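Ticket 256: Hand grippers, spares and second set -- what to order for the January budget
Status: Open, waiting on quote
Opened by: Signe Eskildsen
Assigned to: Rawiri Rakena
Queue: Lab equipment / purchasing

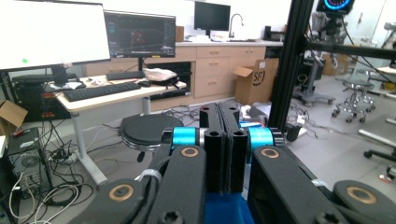 Signe Eskildsen, opening note, 27 July 2026
We need a decision on the hand grippers before the planning sheet closes. At present the lab has two units from Skeltari, both in regular use for recording demonstrations. When one is down, half the recording time is gone. The current request is for a third complete unit. Before I sign that off I want to know whether the downtime comes from having too few grippers or from having no parts on the shelf. Please log the faults you have, with part names, and say which ones stopped work.

Rawiri Rakena
Faults on unit A since the spring service:
1. Play at the pivots. The fingers close but can be rocked by hand. Bushings replaced once, play came back.
2. Finger lining worn on one side. Replaced with material we had.
3. Cable moved on the arm and got pinched on full close. Retied.
Faults on unit B:
1. Same play at the pivots, less of it.
2. Loose screw in one arm. Tightened, thread compound added.
Only the bushing job stopped work for more than a day. We had no bushings, and the supplier's lead time was six weeks. Unit A sat in a drawer for most of that.

Signe Eskildsen
Was the lead time six weeks for the bushings alone, or for the service kit?

Rawiri Rakena
Service kit. Skeltari does not list the bushings separately. The kit contains bushings, screws, linings and both fingers. We used the bushings and nothing else, so there is a partly used kit in the parts cabinet now. Fingers and screws from it are still sealed.

Þórey Mogensen
I measured the bushings that came off unit A. Bore is over tolerance on all of them and the wear is on one side, which points to side load during the grasp. Operators are twisting the tool to pry things off the table. That will eat any bushing. Two suggestions:
-- Check whether a local bearing shop can match the size. It looks like a stock metric part to me, but I have not confirmed the flange.
-- Add a line to the operator sheet about prying.
The first one affects the order. If the part is available off the shelf, we do not need to buy kits for it.

Rawiri Rakena
Riis can supply a plain bushing with the same bore and outside diameter. Flange is slightly thinner. They suggest a shim washer. Minimum order is one bag, delivery in five working days. I have asked for a sample bag.

Bushra Farooqui
Adding a budget point. A third gripper is not only the gripper. Each one needs its own calibration run, a mount, a cable set and a slot on the recording computer. The Even schedule already has both recording slots filled on most days, so a third unit would be a spare and would not add hours. If it is a spare, it should be compared with the cost of parts. I would put it in as "defer" and keep the line open.

Zineb El-Sayed
I run most of the sessions, so for the record: I would still like a third unit. Swapping bushings means taking the arms off, and after that the opening width has to be calibrated again. That is the best part of an afternoon. With a complete spare I can carry on the same hour. If the answer is parts only, then somebody needs to be named for the rebuild, and it should be done between sessions.

Signe Eskildsen
Understood. Compromise proposal: buy one spare finger and linkage assembly, prebuilt, without handle or electronics. Rawiri, please ask Skeltari if they sell it that way. Swap would be a few screws plus the width calibration.

Rawiri Rakena
Asked. They will quote it as a custom item at around 40 percent of a full unit. Lead time to be confirmed in the written quote.

Þórey Mogensen
Shim washer fitted with the Riis bushing on unit B, two pivots only. No binding by hand. I would like it to run for a while before we buy more than the one bag. Will recheck play at the next service and enter it here.

Signe Eskildsen
Planning sheet entries as of now:
Spare assembly, Skeltari, quantity one: requested, pending quote.
Bushings, Riis, one bag: approved.
Shim washers: approved, from consumables.
Service kit: not needed, use what is in the cabinet first.
Third complete unit: deferred, reviewed in January.
Operator sheet: Zineb to add the note on prying.
Rebuild owner: Rawiri, with Þórey as backup.
The Tastevix camera mounts raised last month are a separate purchase and stay on their own ticket. Please do not add them here.

Rawiri Rakena
Confirmed. Leaving this open until the written quote is attached.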